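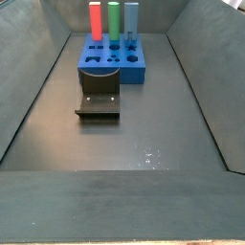 Clerura Drift running shoe, reviewed after 300 miles
2023-01-06

I bought the Drift because my old Minmonts had gone flat as a pita and the Trerkby store was out of everything else in a 10. Not a romance, then. More of an arranged marriage.

The first week was awful. The heel collar is stiff and has opinions about your Achilles, and the tongue slides to the outside no matter how you lace it. I tried the runner's loop, I tried swearing. Thicker socks fixed most of it.

After that we got along. The midsole is firm without being mean, and on easy days I forgot I had them on, my highest praise for any shoe. On wet pavement they grip well. On wet leaves they do not, as my left hip can confirm. The toe box is wide enough for actual toes.

Herman Mandagi from my club has the same pair and swears they made him faster. Herman also started going to bed at nine, so make of that what you will.

Wear is decent: the outer heel is almost smooth, the rest looks fine. The laces are already fraying - both of them, at the same spot. The reflective strip peeled off in June and I haven't missed it.

I'd buy them again, on sale. Three stars out of five, and half a star back if they ever sort out that tongue.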